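Small arm collects 1,119 cube examples

The Harnitz group has gathered 1,119 recorded examples of a small robot arm handling two cubes, one of wood with a green top and one with a printed marker. The goal for spring is 2,000. Each example is guided by a person and lasts less than a minute – long enough for the learning system to use.

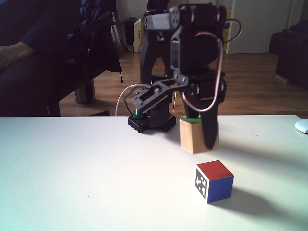
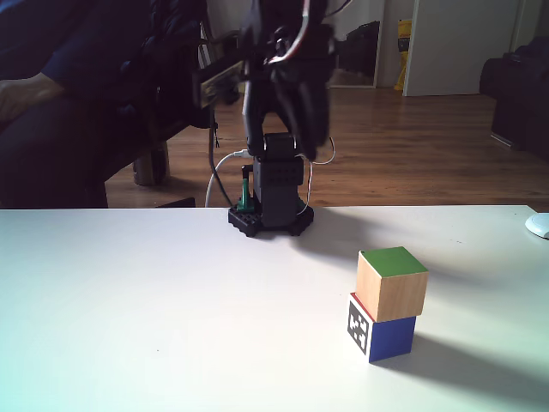

Delyth Yorath would like the group to keep its failed attempts too, and she said that a system which sees only good grasps learns little about correcting a bad one. At present 95 examples are set aside for this reason and are not used in training.

Seraina Frei, who leads the collection, will decide in January. The first 500 examples can be requested from the group.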